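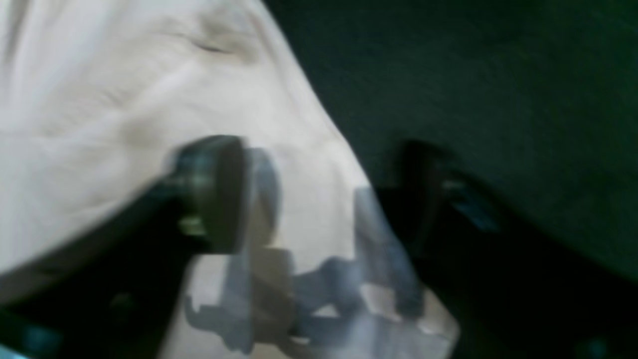 Most people wash their sheets too hot, according to the owner of Kallio, a small laundry that has been open for 31 years. The shop takes in bedding, towels and everyday clothes, and she still does much of the sorting herself.

"Warm is enough for a normal week," she said. "Hot is for when somebody has been sick."

Search this site Enter keyword Go

She is stricter about detergent. Customers fill the cap to the top and then complain that their towels feel stiff. "They think it's the water. It's soap that never rinsed out." Her advice is to use half and run a second rinse.
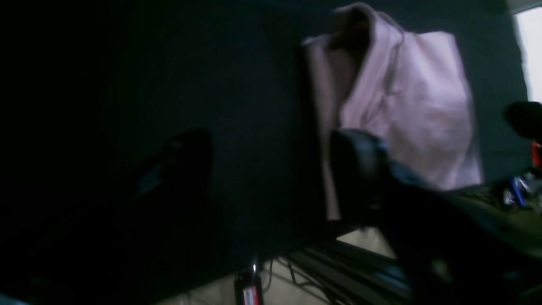

Drying is where she sees the most damage. The shop handles 300 pounds on a quiet day and 600 in February, when people bring in their heavy blankets, and the shrunken items nearly always come from home dryers set on high. She prefers low heat and a longer cycle – cotton especially.

She does not sell fabric softener and has no plans to. "I tried it for a year. The towels stopped soaking anything up."

Asked about stains, she said cold water first, and soon.

Comments (3)

deson: Half a cap works for us too. Took a few washes to notice.

Jalport reader: What about wool blankets?

mtk100: I'm keeping my softener, sorry.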